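## 4. First fill and first steam

*Jareren countertop steamer, household guide, revised November. Section 3 covered unpacking. If you skipped it, the cardboard disk is still under the basket, and it should come out now.*

You need a jug of cold water, a level counter and a clear half hour. The first run is done with no food in it. People resent this step, and we have had letters. Do it anyway. The basket leaves the factory with a trace of polishing oil on it, and your dinner is a poor way to find that out.

### 4.1 Choosing a spot

1. Put the steamer on a hard, flat surface. A folded dish towel is neither.
2. Leave a clear hand's width on every side, and nothing at all above. Steam goes up. Cabinets that sit above steam come down, eventually, in flakes.
3. Plug straight into a wall outlet. Do not use a power strip, least of all the one already running the toaster, the kettle and the phone charger that only works at an angle.

> **Caution:** The cord is short on purpose. Please don't thank us for it by adding an extension.

### 4.2 Filling

1. Lift off the lid, then the basket.
2. Pour cold water into the base up to the upper line. Filtered is nice. Tap is fine. Sparkling has been tried, by someone in Ledeneck, and the results were not worth the bottle.
3. Dry any drips off the outside of the base before you plug it in.
4. Set the basket back on. It should sit level and refuse to rock. If it rocks, turn it a little and try again.

> **Note:** The lower line marks the least water you can run with. It is a limit, though many owners treat it as a dare.

### 4.3 The empty run

1. Put the lid on.
2. Turn the dial to 2 and let it run until the bell.
3. Expect a faint smell, something like a new shower curtain. Open a window. The smell belongs to the first run only; if it comes back on the third, stop and see Section 9.
4. Switch off, unplug, and leave everything alone until it has cooled.
5. Tip out the water. Wipe the base with a damp cloth. Wash the basket and lid in warm, soapy water.

> **Caution:** Never put the base in the sink. We print this in every section of the guide, and Desmond Greenberg at the repair desk would like it printed larger.

### 4.4 Your first real batch

Start with buns. They are cheap, they tell you plainly whether things are going well, and even the failures can be eaten with enough sauce. Dumplings stick, fish has opinions, and broccoli goes from raw to regrettable while you look for a fork.

1. Refill with cold water to the upper line.
2. Line the basket with squares of parchment, or brush it lightly with oil. Don't cover every hole, or the steam has nowhere to go.
3. Space the buns out. They swell. Two that started as neighbors will finish as one, and pulling them apart is nobody's best work.
4. Lid on, dial to 2, and leave it shut. Each peek lets the heat out and adds time.
5. At the bell, switch off and wait two minutes before you open it.
6. Lift the lid away from you, tilted so the steam leaves by the far side. Have a plate ready next to the steamer before you do this. 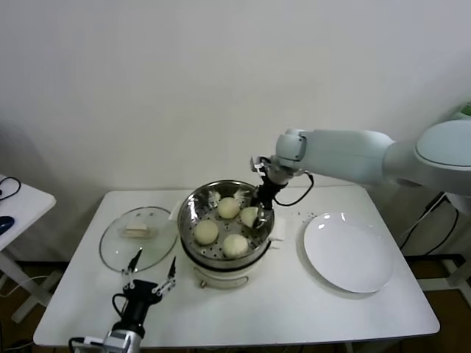 **Why did my buns collapse as soon as I took the lid off?**

The air inside them cooled too fast. Next time, keep to the two-minute wait, then crack the lid open a finger's width for another minute before lifting it clear. If they still sink, the dough was probably left to rise too long.

Wet, pitted tops are a different problem. Water gathers under the lid and falls where it likes. Imani Kowalczyk, who wrote the recipe leaflet tucked in the back of this guide, ties a thin cotton cloth around the lid with the corners knotted on top of the handle, well clear of the base. It looks like the steamer has a toothache. It works.

### 4.5 Topping up during a long run

1. Switch off at the dial.
2. Wait for the bubbling to settle.
3. Using oven mitts, lift the basket and lid together and set them on something that can take the heat.
4. Add hot water from a kettle, slowly, to the upper line. Cold water works too, but you'll be waiting for it to catch up.
5. Replace the basket, switch on, and add three minutes to whatever time was left.

> **Caution:** If the base has boiled dry, it will shut itself off. Let it cool fully before you add water. Cold water on a hot plate makes a noise you will remember, and so will the plate.

### 4.6 Before you put it away

1. Empty the base. Water left inside over a weekend grows a personality.
2. Leave the lid off until everything is dry.
3. Store the basket upside down on the base, with the cord coiled loosely beside it. Winding it tightly around the base strains the join, and the replacement is part 282, which is always on back order.

Descaling is in Section 6. If your kettle is furry, read Section 6 soon.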